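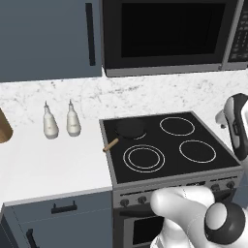 Simulated kitchen with a slate-blue upper cabinet and a microwave mounted above the range.

Reader caching in Vatby pipelines

From release 34, Vatby stores the output of each source reader on disk and reuses it on the next run. The cache is off by default. To turn it on for one reader, open its Properties panel, select Storage and tick Keep output. To turn it on for a whole pipeline, set the same option in Pipeline Settings. A setting on a single reader overrides the pipeline setting.

A cached reader is run again in 3 cases: the source file has a new timestamp, a reader parameter has changed, or the cache has expired. Expiry is set in minutes and starts at 60. Database readers have no timestamp to check, so for these only the last two cases apply. Teams that read from live tables should set a short expiry or leave the cache off.

Jui-lin Chiang tested the option on the Ekbridge parcel pipeline, where the main reader returns 3000 records with large geometry fields. Most of the saving came during editing, when the same pipeline is run many times with small changes further down. Scheduled runs gained very little – the source is replaced before each one.

Cache files are written to the temp folder of the account that runs the job. On shared servers, check the disk quota first. Files left over from deleted pipelines are not yet removed and must be cleared by hand with Tools > Clear Cache. Tzu-hsuan Chung is working on automatic cleanup, planned for the November release.

Notes updated 6 April 2025.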